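The Drendar Survey

The assessor's office in Grecu kept its records by parcel number, and the parcel in question was 1531. Ismael Moura had been given the file at eight in the morning with a note clipped to the cover. The note said: boundary, again.

He read it standing up. The parcel held one house, built in two stages, and a strip of orchard that ran down to the Ritar canal. The dispute concerned the strip. In the deed it was 22 meters wide at the road and the same at the water. On the ground it was narrower at the water, and had been for as long as anyone had bothered to measure it.

Two women claimed the difference. Valquíria Frota owned the house. Valquíria Rangel owned the field beside it. They had been at school together and had shared a desk because the teacher, Benedita Lobo, seated the class by first name. Each now wrote to the office separately, in similar handwriting, and each signed only with the first name, so that for most of April the clerk had filed both sets of letters as one correspondent who kept changing her mind.

Ismael took the long tape, the level and a box of pins, and drove out.

Frota met him at the road and showed him the first marker, a granite post with a number cut in the top. It was sound. He set up over it, took a bearing on the church at Javodley, and wrote the bearing down. Then he asked to see the inside of the house. The old survey had used an interior wall as its baseline, a practice that had been legal at the time.

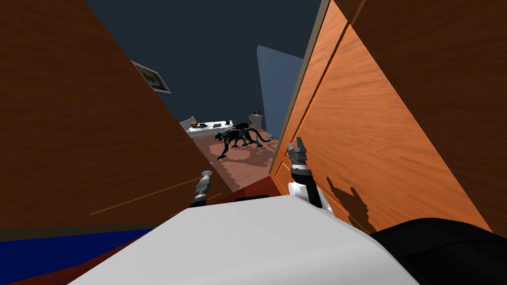
The house on parcel 1531, between a wooden panel and a door.

"Which room?" she said.

"The one with the north wall. It will be the oldest."

He measured along the skirting, read the tape twice, and got the same figure both times. The old survey gave a figure that was longer. He checked the units in the margin of the plan, where someone had written a conversion and then crossed it out.

"Who drew this?" he asked.

"Rogério Pimentel. He lodged here while he did it."

"For how long?"

"Two winters. My grandmother said it was a slow survey."

Ismael looked at the plan again. Pimentel's lines were good. His angles closed to within a few seconds, and his levels agreed with the canal company's. A man who worked to that standard did not lose a meter and a half in a room where he ate his breakfast. Ismael wrote the discrepancy in the book and drew a box around it.

Rangel was waiting at the canal end. She had brought a folding chair and a letter.

"You'll want this," she said. "It was with my grandmother's things."

The letter was one page. It gave the position of the lower marker as Pimentel had first fixed it, then a second position, nearer the house, and the difference between them. Below the figures he had written that the plum trees on the strip were hers by planting, and that he saw no reason a line should go through them when it could go around. He asked her to burn the page.

Ismael set out the first position and put in a pin. He set out the second and put in another. The plum trees stood between the two — 56 of them on the old plan, far fewer now.

"So it was moved," Rangel said.

"The line was moved. The wall was altered on paper to make the sums close."

"Is that a crime?"

"It's an error in the baseline. I can record it as that."

Frota had come down through the orchard and was reading the letter over Rangel's shoulder. She read it to the end, then turned it over to see if there was anything on the back.

"She never said a word about him," she said. "Mine, I mean. She only said he was slow."

"Mine said he was accurate."

Ismael packed the level. He told them the office would need one signed statement from each of them, with surnames, and that until it had both he would leave the two pins where they were. Frota asked if the plums between the pins could be picked in the meantime. He said the regulations covered structures, livestock and standing timber, and did not mention fruit.

He dated the page 11 Aug 2023, initialed it, and went up to the road to close on the granite post. It closed to four millimeters.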